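Blanket drive at Rinudlow wants your fleece, folded or not

23 June 2018

If you've walked past the old shoe store in Rinudlow lately, you'll have seen the handwritten sign in the window asking for blankets. I kept meaning to stop, and this week I finally did, with a bag under each arm and a whole lot of questions.

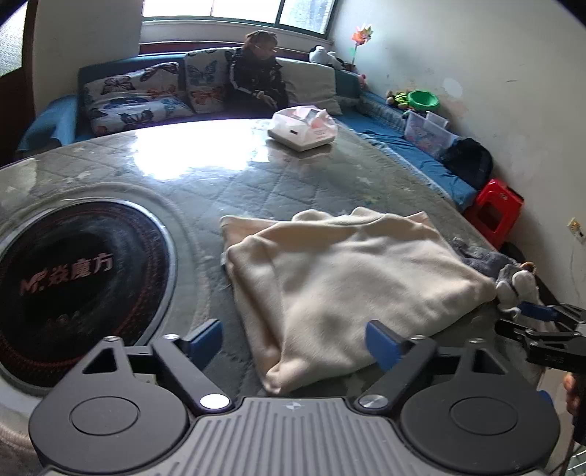

The drive is being run by Prindance, the housewares swap that's been going in Rinudlow since I had dial-up, and the idea is simple enough. You bring in clean blankets, throws and soft toys you don't need anymore, and they go to families moving into the new apartments over in Zamberg. The first group gets keys next month, and a lot of them are coming with a couple of suitcases and not much else. A blanket on the couch the first night makes a difference, even in summer. (Have you been in one of those new buildings with the air conditioning going? I wore a sweater to the open house.)

The goal is 300 blankets. As of Friday afternoon they had 146, so we're nearly halfway, which I think is pretty great for something that's only been advertised with a marker and a piece of poster board. It started back in May with a single shelf, and the shelf filled up in a weekend, and then it was two shelves and the floor under them, and now it's most of the back room.

I should say right away that I'm one of the people who held things up. I had five blankets at home that I'd sworn I was giving away, and every evening I'd get one out, lay it on the living room table, fold it up nicely and then start thinking about it. The one from the road trip. The one the dog liked. You know how it goes. In the end I folded them all on the same night with the radio on and put the bags straight in the car so I couldn't go back for anything, and I'd recommend that method to anyone!

So what do they want? Fleece is the favorite by a mile. It's light, it washes easily, it dries overnight on the back of a chair and it doesn't take up a whole closet. Cream, gray, plaid, cartoon characters, it's all fine. Cotton throws are good too, and so are crib quilts as long as the stitching is holding. What they can't use are electric blankets, feather comforters and anything with a hole bigger than a quarter. Small snags are okay. Pet hair is okay if you've had a serious go at it with a lint roller first, and please do have a serious go, I watched them unpack a bag while I was there and there was a good deal of sneezing.

Everything should be washed before you bring it. There's no washing machine on site and the laundromat next door has been kind about it, but they ran 14 loads' worth of other people's laundry the first week and that isn't really fair to anybody. Wash it at home, skip the scented stuff, and let it dry all the way. A blanket that goes into a plastic bag even a little damp is going to smell like a basement by the time somebody opens it.

Then there's the folding, which I had opinions about and have now had corrected. I'm a roller. I roll everything, towels, T-shirts, the lot. Rolled blankets look adorable in a basket but they won't stack, and these are going in boxes, so flat is what they're after. Fold it in half the long way, in half again, then bring the short ends in until you've got something close to the size of a couch cushion. It doesn't have to be perfect. Fleece never lies completely flat anyway, it puffs back up at you and slides off the table the second you look away, and a few wrinkles are not going to bother anybody.

A big table helps a lot. I did mine on the floor first and my knees had a lot to say about that, so I moved to the table and it went twice as fast. If yours is glass, put something soft on it or under your work so you aren't chasing the blanket all over the place.

Soft toys are the other half of this. They weren't on the original sign, but so many people tucked one in with a blanket that Prindance added them. One small plush toy goes with each family blanket where there are kids, so little ones are ideal, the kind a child can hold in one hand. No batteries and no loose button eyes, and please nothing giant. There is already a giant one. It's sitting in the window next to the sign and it will be staying there until somebody with a pickup truck comes forward.

I also asked about kitchen things, because I've got a small appliance or two that I never use, and the answer was a cheerful "not yet." There's a separate kitchen collection planned once the blankets are out the door and there's room to move again. If you've got something still in its bag from the store, hang on to it, keep the instructions with it, and wait for the next sign.

For anyone who'd prefer to give money, Prindance has a jar on the counter, and it's had $539 in it so far. That's going on boxes, tape and the van to Zamberg. I did ask if it could go on a second fan for the back room and got a laugh, but I think it was a maybe.

Drop-off is at the Rinudlow storefront during normal shop hours, through the side door if the front is blocked by the line for the bakery. If you can't get there, the Wi coffee stand by the bus station has a bin for blankets too. It's not a large bin, so one or two at a time is plenty, and keep them in a closed bag because that corner gets dusty. They'll call over when it's full and somebody will come by to empty it.

They could use help with sorting as well. It's not hard work: you shake each blanket out, check both sides, refold it if it needs it and put it on the right pile. There are stools, there's iced tea, and the conversation is excellent. I went in to drop off two bags and stayed until closing, and came home with lint in places I'd rather not discuss. I did not come home with any blankets, although there was a green one with a satin edge that I visited more than once.

The last day for drop-offs hasn't been fixed yet. It depends on when the keys get handed over in Zamberg, and that date has already moved twice, so I'd say go sooner if you're going. I'll post the new total when I hear it, and if you've got a pickup truck and a soft spot for very large bears, please ask at the counter.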